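Skidance Simulator Guide for Club Members
Section 4: Setting up the wrist view and testing the gripper

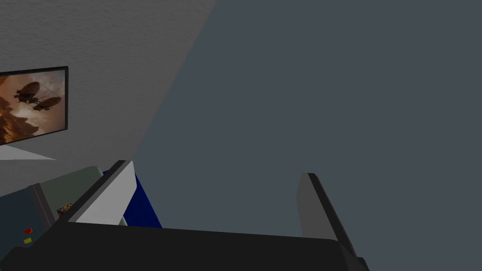

The wrist view is the one you will use for most of the Cukthorpe club tasks, so set it up before you load a task file. It shows the room from just behind the fingers and moves whenever the arm moves. When the arm is tilted upward you will mostly see walls, and it is easy to lose track of which way you are facing. Use the fixed things in the room to find your bearings. The airship picture hangs on the lighter, textured wall, so if it is on your left with the plain blue-grey surface to the right of it, you are looking into that corner. The gap between the fingers should be clear before you start any of the steps in this section.

Before you start

You need the Skidance program installed (Section 2) and a club login (Section 3). Close any other program that uses the graphics card. The older laptops in the cupboard will run the simulator but take longer to load the room.

4.1 Opening the wrist view

1. Start Skidance and choose Open Room from the first menu.
2. Select the room called Flerkmont. Wait until the loading bar has gone.
3. Press V until the word WRIST shows in the title bar of the window.
4. Open the View panel and set the frame rate to 30. On the older laptops use 20.
5. Click Keep. The setting is stored with your login and not with the laptop.

Note: If the window stays black after step 3, the room has not finished loading. Press V again after a few seconds. Do not restart the program, as this clears any joint settings you have not saved.

4.2 Checking the fingers

1. In the Arm panel, click Hold. The arm should stop where it is.
2. Drag the Grip slider fully to the right. The fingers open.
3. Drag it fully to the left. The fingers close.
4. Open them again and look at both fingers in the wrist view. They will not look the same size or shape when the view is set at an angle. Go by the two finger readings in the Arm panel, which should match.
5. If the readings differ, click Zero Grip and repeat from step 2.

Caution: Never click Zero Grip while the gripper is holding something. The simulator lets go of the object at once, and in a timed task this counts as a drop.

4.3 Bringing the arm down to the start position

Most task files expect the arm to be level and facing the middle of the room. If yours is pointing up at a wall, move it before loading a task.

1. Set Speed to Slow.
2. Click Wrist Down and hold it until the tilt reading is near zero.
3. Turn the base with the left and right arrow keys until you face the middle of the room.
4. Click Save Start and type your team name – no spaces.
5. Click Go To Start to check that the arm returns to the same place.

Note: Turn first and lower second if there is furniture close to the arm. The collision warning only sounds once contact has been made.

4.4 Running the short test

1. Load the file quintero_test from the shared folder.
2. Set the step limit to 2000.
3. Press Run and leave the keyboard alone until the test stops by itself.
4. Open the log and read the last line. It should say GRIP OK.

If the last line says error 126, the program could not find your saved start position. Go back to 4.3, save it again and check the spelling of the team name. Capital letters matter.

If the test stops early with no message, look at the step limit. Some task files change it when they load, so it has to be set after loading and before pressing Run.

4.5 Saving your work

Save the room settings to your team folder, not to the desktop. The laptops are wiped at the end of each term, and the March clear-out also removes anything left in the Downloads folder. Log files can be deleted once your team has copied the last line into its record sheet.

When the test passes, go on to Section 5, which covers picking up and placing the first object. Teams using their own computers should read the notes on graphics settings in Appendix B before they begin it.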